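Accueil Numéros Rubriques Auteurs Soumettre Recherche

Rubrique : Ergonomie des petits rangements / Article de recherche

3. Matériel et disposition du plan de travail

3.1. Surface et contenant

L'étude porte sur le tri de petits objets de couleur vers un contenant unique, posé sur le même plan que les objets à ranger. Le choix d'un plan clair et dégagé reprend la configuration retenue par Veloso et Riis dans leurs essais préliminaires de Drestham, à ceci près que le contenant rigide y est remplacé par un panier tressé. La figure 3 montre le poste.
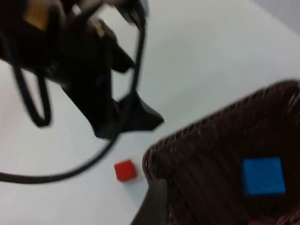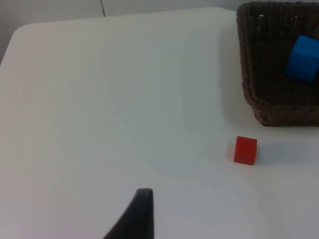

Figure 3. Plan de travail blanc du poste de tri. Seconde vue : panier en osier brun foncé, cube bleu dans le panier, cube rouge sur la table.

3.2. Propriétés du panier

Le panier présente un tressage fin et serré sur le fond et les parois, et un bord avant plus épais, de texture torsadée. Cette différence de relief intervient dans l'analyse à deux titres. Le bord constitue l'obstacle que l'objet doit franchir, et sa hauteur apparente varie selon l'angle d'approche. Le fond, en revanche, freine le glissement des objets à arêtes vives, de sorte que la position finale d'un cube dépend davantage du point de dépôt que de son orientation initiale. Sydorenko avait relevé le même effet sur des corbeilles de la série Magaña, sans le quantifier.

La teinte du panier a été traitée comme une variable secondaire. Sur un fond sombre, le contraste d'un cube bleu est plus faible que celui du même cube posé sur la table. Les jugements de présence ou d'absence ont donc été recueillis séparément pour les deux emplacements.

3.3. Définition des états de rangement

Un objet est dit « rangé » lorsque sa base entière repose à l'intérieur du contenant. Il est dit « en attente » lorsqu'il repose entièrement sur le plan de travail. Les cas intermédiaires (objet en appui sur le bord, objet basculé contre la paroi extérieure) forment une troisième classe, exclue du calcul du taux de rangement mais conservée dans l'annexe. L'état partiel, dans lequel un seul des deux cubes est rangé, a fait l'objet d'un codage distinct. Dans la seconde vue de la figure 3, le cube bleu est codé « rangé » et le cube rouge « en attente ».

Le codage a été réalisé indépendamment par C. Ninh et Y. Bondarchuk au moyen de la grille Prinduditz, ramenée à 5 catégories après suppression des rubriques relatives aux objets souples. Le corpus comprend 3 918 observations. Un sous-ensemble de 50 observations a été codé une seconde fois par chacun des deux codeurs, à l'aveugle, afin d'estimer la stabilité des catégories. Les désaccords concernent pour l'essentiel les objets proches du bord du panier.

3.4. Éclairage et limites du dispositif

La clarté du plateau n'est pas strictement uniforme. Un léger gradient est perceptible, certaines zones tirant vers un gris froid. Aucune correction n'a été appliquée, l'écart restant sans conséquence pour la distinction entre les deux couleurs d'objets. Il pourrait en aller autrement avec des objets blancs ou gris, que le protocole Grirnosex prévoit d'introduire dans une phase ultérieure.

La position du panier en bordure de la zone observée entraîne une perte d'information sur sa partie la plus éloignée. Les observations dans lesquelles un objet pouvait s'y trouver masqué ont été codées « indéterminé » et retirées de l'analyse principale. Leur répartition est donnée au tableau 2.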